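ラルキリス集会堂オルガン修復事業　中間進捗報告(10月提出分)

提出先：松田文化基金　助成担当 御中
作成：ザネレ・ムキゼ(修復工房主任)

1. 今期のまとめ

前回の報告では、送風がまだ安定せず、鳴らせる音域も限られているとお伝えしました。今期はそこから大きく進みました。ふいごの革の張り替えが終わり、主鍵盤の管のうち138本の清掃と修理を済ませ、夏の終わりには集会堂で試奏会を2回開くことができました。工房の全員が、久しぶりに楽器らしい音を聴いて大喜びしたことをまず書かせてください。

一方で、足鍵盤の低音管の修理は予定より遅れています。理由と今後の見通しは第5項に書きました。予算の総額に変更はありませんが、費目間の組み替えを一件お願いしたく、第7項をご覧ください。

2. ふいごと送風

着手前のふいごは、折り目の革が硬化して割れ、そこから空気が逃げていました。過去の修理で上から布を貼った箇所がいくつもあり、布をはがすと下の革に接着剤が染み込んで、手で触るだけで崩れる状態でした。当初は傷んだ折り目だけを直す計画でしたが、開けてみた結果、全面の張り替えに切り替えました。この変更は前回の面談で口頭にてご了承いただいたものです。

革は羊革を選びました。厚みの違うものを取り寄せて、使わなくなった板に仮張りし、開閉を繰り返して折り癖の付き方を見ています。薄い革はよく動きますが角が早く傷みそうでしたので、角には一段厚いものを重ねました。接着は膠です。次に誰かが開ける日のことを思うと、湯と蒸気できれいにはがせる膠はやはりありがたい材料です。ただ、夏場の工房は膠の管理が難しく、朝のうちに塗って昼は別の作業に回る、という日が続きました。

張り替え後の空気漏れはごくわずかになりました。満杯にしたふいごが沈みきるまでの時間は、以前とは比べものになりません。試しに重りの位置を少しずつ変えてみたところ、音の立ち上がりが驚くほど変わり、元の重りの置き場所が板に残った日焼けの跡とぴたりと合ったときは、思わず声が出ました。昔の職人が決めた場所に戻すと、ちゃんと一番よく鳴るのです。

風箱へ向かう木製の送風管も継ぎ目を開けて掃除しました。中からは、古い楽譜の切れ端、乾いた種、鳩の羽根が出てきました。楽譜の切れ端には手書きの旋律が残っていて、これが第6項の調査につながっています。

3. 管の修理

主鍵盤の金属管は、へこみ、歌口の変形、足先のつぶれが主な傷みでした。過去の調律で管の上端を何度も叩いたらしく、口が内側に巻き込んでいるものも目立ちました。エミーリア・ゼマンが中心となり、管の太さに合わせた芯棒を一本ずつ差し込み、内側から少しずつ形を戻しています。錫と鉛の合金は柔らかく、力を入れすぎると伸びてしまいます。急がず、叩くよりもこするような手つきで進めるのがエミーリアのやり方で、見ていて本当に惚れぼれします。

管の表面は磨き上げず、汚れを落とすところまでにとどめました。鈍い灰色の表面には、製作当時の書き込みや音名の刻みが残っています。磨けば見栄えはしますが、この書き込みを失うのは惜しく、基金の保存指針にも沿うと考えています。書き込みはすべて写し取り、管の並びと対応させた一覧表を作りました。おかげで、過去の修理で入れ替わっていた管が見つかり、本来の場所に戻すことができました。戻した途端に、それまでどうしても濁って聞こえた和音がすっと澄んだのです。今期で一番うれしい瞬間はどれかと聞かれたら、私はこの午後を挙げます。

木管は虫食いの穴を埋め、割れた側板を接ぎました。蓋の内側に貼られた革は、まだ使えるものはそのまま残しています。蓋の動きが固いものは、革の毛羽を整えるだけで直ることが多く、交換は最小限で済みました。

整音はまだ途中です。集会堂は石壁で残響が長く、工房の中でちょうどよく聞こえた音が、現場では鋭すぎることがあります。そのため工房では控えめに仕上げ、最後は集会堂で合わせる方針にしました。

4. 鍵盤と機構

鍵盤は主鍵盤、副鍵盤ともに取り外し、鍵の反りと遊びを調整しました。白鍵の表面に貼られた骨材は、浮いていたものを貼り直し、欠けた角だけを補っています。弾き手の指で真ん中がくぼんだ鍵がいくつかあり、これはそのまま残しました。どの音が好まれたのか、くぼみを見ているだけで想像がふくらみます。

鍵から風箱の弁までをつなぐ細い木の棒は、長い間に縮んだり曲がったりしていました。折れていた棒は松で作り直し、残りは端の金具だけを替えています。棒の長さを調整する革のナットは乾いてねじが利かなくなっていたので、すべて新しくしました。単調な作業ですが、終わった段の鍵を押すと、指先に弁の開く感触がはっきり返ってきます。この手応えが戻ってくるのがたまらなく楽しく、工房では終わった段から順に、全員が交代で押しに来ました。

副鍵盤については、弁のばねの強さがばらばらでした。ばねを一本ずつ外し、重りを掛けて強さをそろえています。そろえたあとの副鍵盤は、早い装飾音もよく付いてくるようになりました。

5. 遅れている作業

足鍵盤の低音管は、集会堂の奥に立つ大きな木管です。搬出の準備を始めたところ、背面の板が壁際の湿気で傷み、下部の接着がほとんど切れていることがわかりました。このまま寝かせると自重で割れるおそれがあり、搬出を中止しました。

代わりに、現地で立てたまま直す方法を検討しています。足場を組み、背面に当て板を仮留めし、下から順に膠を入れ直すやり方です。建物側の湿気対策を先に済ませる必要があるため、壁の補修を担当するジェーファー社と工程を合わせています。先方の見立てでは、壁が十分に乾くまで冬を越したほうがよいとのことで、低音管の作業は来春に移します。

遅れは残念ですが、悪いことばかりでもありません。搬出しないことで運搬費が浮き、管に余計な負担もかけずに済みます。さらに、現地で作業すれば集会堂に来る方々に様子を見ていただけます。オルガンの裏側に入って管を見上げる機会はめったにありません。見学の日を設けたいと考えていて、これは私自身がとても楽しみにしています。

6. 調査と地域への公開

送風管から出てきた楽譜の切れ端は、ズルミラ・レイタンが調べています。集会堂に残る歌集と見比べたところ、収穫の時期に歌われた旋律とよく似ていました。ただ、途中から歌集にない節回しになります。当時のオルガン弾きが、歌の合間に弾く短い前奏を自分で書いたものかもしれません。断定はまだできませんが、紙の裏にも音符の跡があり、光の当て方を変えて読み取りを続けています。

これをきっかけに、村でオルガンの音を覚えている方々への聞き取りも始めました。録音は30件になりました。子どものころ裏でふいごを踏んだという方、居眠りをして曲の途中で音がしぼんでしまい、あとで叱られたという方、結婚式で弾かれた曲を今も全部歌える方。どの話も細部が生き生きしていて、書き起こしの作業がまったく苦になりません。歌っていただいた旋律は、ズルミラが譜面に直しています。許可をいただけた録音は、修復完了時に集会堂で聴けるようにする予定です。

試奏会は、主鍵盤の使える音域だけで開きました。最初の回は工房の者と関係者が中心の小さな集まりでしたが、次の回には村の合唱隊が加わり、入口の外まで人が立ちました。弾いてくださったのはズジスラヴァ・ヴルチェクさんです。使えない音を避けて曲を選び、編曲までご自身でなさいました。低音が欠けているぶんは合唱の低声が受け持ち、これが思いがけず美しい響きになりました。終演後に「このままの編曲も残してほしい」という声をいただき、譜面は合唱隊に差し上げています。

子ども向けの時間も設けました。取り外した小さな木管に息を吹き込んでもらうと、最初はかすれた風の音しか出ません。息を弱めたときにぽっと音が鳴り、そのたびに歓声が上がりました。強く吹けば鳴ると思っていた大人のほうが苦戦していたのも愉快な光景でした。来春の見学日にもぜひ続けたいと思います。

7. 予算について

支出は概ね計画どおりです。増えたのは革と膠の材料費で、ふいごを全面張り替えに変更したことによるものです。減ったのは運搬費で、低音管の搬出中止に伴います。つきましては、運搬費の残額を、来春の足場代と革材料費の不足分に充てることをお認めいただけないでしょうか。領収書の写しと費目別の明細は別紙に添えています。

木材の一部は、製材所を営むゲロ社から端材を安く分けていただきました。よく乾いた松で、木の棒の作り直しには申し分のない材でした。同社には来春の当て板の材料も相談しています。

8. 次期の予定

冬の間は工房で副鍵盤の管の修理を進めます。こちらは細い管が多く、倉庫に保管していた間に互いに重なってつぶれたものがあります。芯棒の追加製作から始め、暖房の入る部屋で作業できるよう配置を変えました。並行して、書き込みの一覧表に副鍵盤の分を加え、聞き取りの書き起こしも仕上げます。

春になり壁の乾き具合が確認でき次第、低音管の現地作業に入ります。その後、主鍵盤と副鍵盤の管を集会堂に戻し、全体の整音と調律を行います。調律法については、歌集の旋律が最も気持ちよく響くものを選びたく、ヴルチェクさんと候補を弾き比べているところです。古い調律のまま残っていた管がわずかにあり、それを手がかりに元の響きへ近づけられる見込みが出てきました。これには工房中が沸いています。

次回の報告は、低音管の作業が始まった時点でお送りします。それより前に現場をご覧になりたい場合は、いつでもご連絡ください。副鍵盤の管が並ぶ冬の作業台も、なかなかの見ものです。

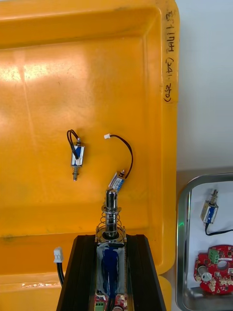
最後に、音色を切り替えるストップの機構について補足します。前々回の修理で電気式の補助が後付けされていたため、手動の棒だけに戻すか、補助を残すかを決める必要がありました。弾き手のご意見を伺うと、曲の途中で大きく音色を変える場面では補助がほしいとのことで、元の木部に穴を増やさず、いつでも取り外せる形で残す案をまとめています。担当はラリーサ・オニシチェンコで、候補に挙げているのは、黄色いトレイに載せたような小型のプッシュプル式ソレノイドです。銀色の金属枠からねじの付いた軸が出ている型なら、棒との継ぎ手を自作しやすく、細い黒のリード線も既存の溝に沿わせられるというのがラリーサの考えです。気がかりは動作音で、静かな曲の最中にかちりと鳴っては台無しですから、当たり面に革の薄片を挟む方法を冬の間に試します。ふいごの張り替えで余った羊革の切れ端がたくさんあり、厚みもいろいろ選べます。手で引く棒の重さは補助の有無にかかわらず元の感触を保つつもりで、こちらの調整はヴルチェクさんに実際に引いていただきながら進めます。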